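How Cotton Becomes a Bed Sheet

Cotton is a plant fibre. It grows on a shrub that needs a long warm season, plenty of sunlight and a reliable supply of water. In Australia most of it is grown in New South Wales and Queensland. The seed is planted in spring and the crop is picked in autumn.

The fibre grows inside a seed case called a boll. Each fibre is a single cell that stretches out from the surface of a seed. While the boll is closed the fibre is a hollow tube filled with liquid. When the boll opens, the liquid dries out and the tube collapses into a flat, twisted ribbon. The twist is important. It lets one fibre grip the next when they are spun.

Step one: ginning

Picked cotton still has seeds in it. A machine called a gin pulls the fibre away from the seeds. The clean fibre, now called lint, is pressed into large bales. The seeds are kept. They can be crushed for oil or fed to cattle.

Step two: carding and spinning

At the spinning mill the bales are opened and the lint is fluffed up. It then goes through a carding machine, where rollers covered in fine wire teeth comb the fibres until most of them lie in the same direction. They leave the machine as a soft, loose rope called a sliver (say it "sly-ver").

A sliver has almost no strength. You could pull it apart with two fingers. Spinning draws it out thinner and twists it, and the twist presses the fibres together so that friction holds them in place. The result is yarn.

Step three: weaving

A woven cloth has 2 sets of yarn. The warp runs along the length of the cloth and is held tight on the loom. The weft travels from side to side, passing over and under the warp. In plain weave, the weft goes over one warp yarn and under the next. On the following row it does the opposite.

The Hatel loom on display at the Plustholm Textile Museum has 3,620 warp yarns. Before weaving can start, every one of them must be threaded through the loom in the correct order.

Step four: colour

Colour can be added at different stages. If the yarn is dyed first, a pattern can be woven into the cloth. To make lengthwise stripes, the weaver sets up the warp in bands - for example, 10 yellow yarns followed by 19 white ones. The bands repeat across the loom.

The other method is printing, where dye is put on after the cloth is woven. Printed cloth is often paler on the back. Yarn-dyed cloth usually looks much the same on both sides.
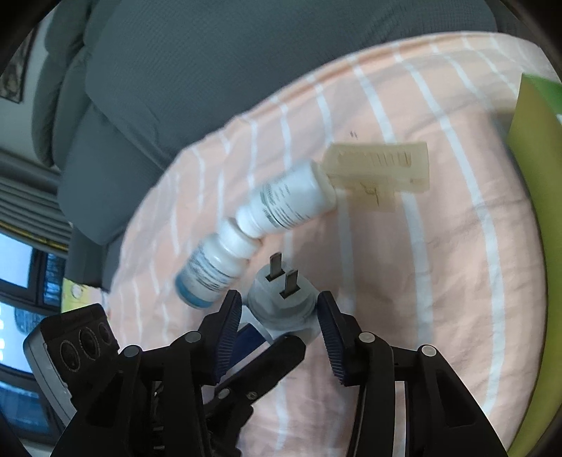 White stripes on a peach-pink bed sheet.

Try it yourself

Find a striped sheet or tea towel and turn over one corner. Compare the colour on the two sides. Then look at the weave through a magnifying glass and see whether you can find the warp and the weft.

Words to know

Boll: the seed case of the cotton plant.
Lint: cotton fibre with the seeds removed.
Warp: yarns that run the length of the cloth.
Weft: yarns that run across the cloth.

Page updated 2026-03-05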